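News > Local > Makers
Wednesday, by the Kilitz Workshop News desk
17 comments | 376 shares

Shared workshop in Kilitz teaches an industrial arm to sort blocks

Members of the Bilyk workshop in Kilitz are building a sorting cell with a KUKA robot arm, and on Wednesday evening they opened the door for visitors who wanted to see how far the work has come. The project has the name Tadavel. It started in September, when the group bought the arm second-hand from Rindden, a packaging company which was closing one of its lines.

The task for the arm sounds simple. It must take blocks of two colors from one metal bin and put them into another bin. The blocks are not placed in any order, so the arm cannot repeat the same movement every time. For each block the program must choose a point where the gripper can reach down without hitting the wall of the bin or the next block.

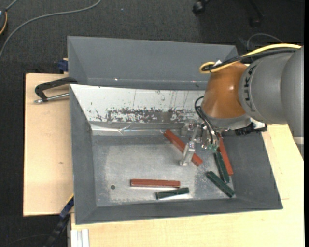 The KUKA arm over the bin with red and green blocks at the Bilyk workshop.

According to the group, the most difficult blocks are those that lie close together. When two of them touch side by side, the finger of the gripper has little space to go between them. The members first tried to solve this in the software. Now they are also testing different shapes of the fingertip, and they make these parts on the machines of the workshop.

The bins are a question too. They have sloping walls, and a block which leans on the wall is harder to hold than a block which lies flat. For the moment the members keep everything on wooden tops and use clamps, so that the layout can be changed in one evening. A welded frame is planned, but the group wants to be sure of the distances before anybody cuts steel.

The next goal is a run of 1000 picks without help from a person. The longest run until now ended after 376 picks, when the gripper closed on two blocks at once and the program stopped itself. The group counts this as a good result, as the stop worked in the way it was written.

The Tadavel team has 19 members, and most of them had no experience with industrial robots before the autumn. They meet after work and share the cost of parts. New people can join after a safety lesson of one evening, and it is necessary for everybody who wants to stand near the arm when it has power.

The program code will be put online when the long run is finished. The workshop is open to visitors again next Wednesday from 6 p.m., and the entrance is from the yard.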